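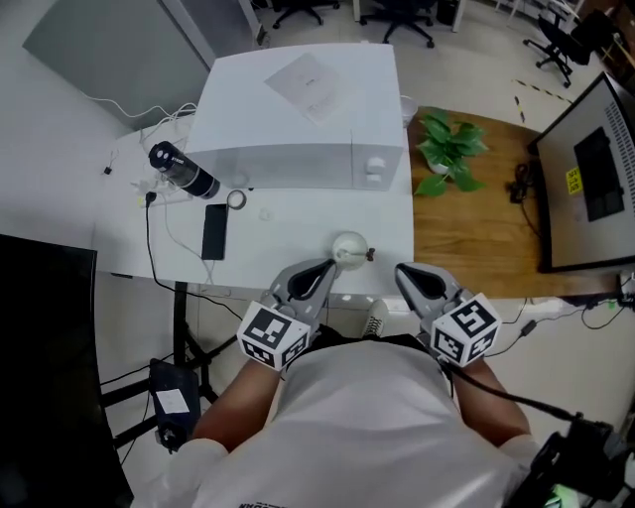

Photo: Hakala workshop

How to test whether a machine can tidy your desk yet

Every spring someone promises a robot that will clear up after us. Before you believe it, or pay for it, run the chore yourself using the machine's hands. We did it at a desk with a tape roll, a phone, a tumbler on its side and more cable than any desk deserves.

1. Pick one chore and write it down in a single sentence. "Tidy up" is a wish. "Stand the tumbler upright next to the tape" is a chore.

2. Put on the hand-held grippers. You now have two fingers per hand and will miss the other three right away.

3. Do the chore 50 times, moving things a little between tries. Go slowly. The Taleck software learns from your hands, sighs and fumbles included.

4. Save the phone for last. Flat things lying on flat surfaces are miserable to pick up – slide it to the edge of the desk and pinch it there.

5. Leave the cables alone. I mean it.

6. Train overnight, then let the robot try the same chore 50 times while you keep your hands in your pockets. A dropped tumbler is a fail, even if it lands somewhere nice.

Our Brekska arm managed 34. That beats my nephew, but he doesn't need 200 watts and a reset button. When we swapped in a different cup, it got 4.

So can it do chores? It can do one, on a good day, at a desk it knows. Repeat from step 1 for the next one, and keep a sponge handy if you move on to full cups.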